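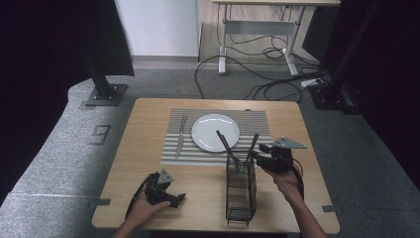 Do you need a placemat at all?

The Skando catalog came through the door again, and again it wants us to believe supper goes better on stripes. I have my doubts. A striped mat under a plain white plate looks fine, I'll give it that. So does a plain white plate on a table.

My bigger quarrel is with the wire utensil basket. People buy one for the counter, then carry it to the table and call it serving. A knife goes down beside the plate, a fork gets laid at whatever angle it lands, and the rest stay in the wire for guests to fish out. Ours lasted 12 days on the table before it went back beside the sink.
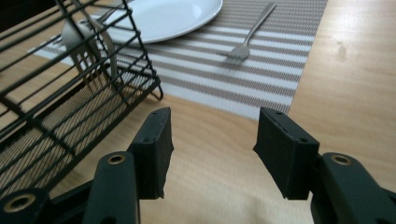

Tâm Lương wrote in to disagree, saying the basket saves her two trips to the drawer every night and that anyone who minds a crooked fork can straighten it. Fair enough, though I notice she didn't defend the mats.

Woven ones hold crumbs. Shake them outside before you wipe them, whatever the label promises. And if your table has a nice wavy grain, ask yourself why you're paying to cover it up.

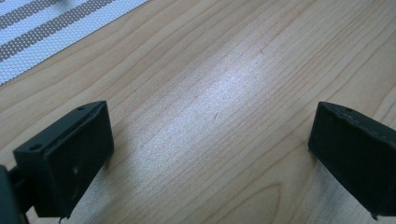 Swap shelf

Ilídio Rocha has 3 wire baskets to give away. Mine makes four. Leave a note at the desk if you want one.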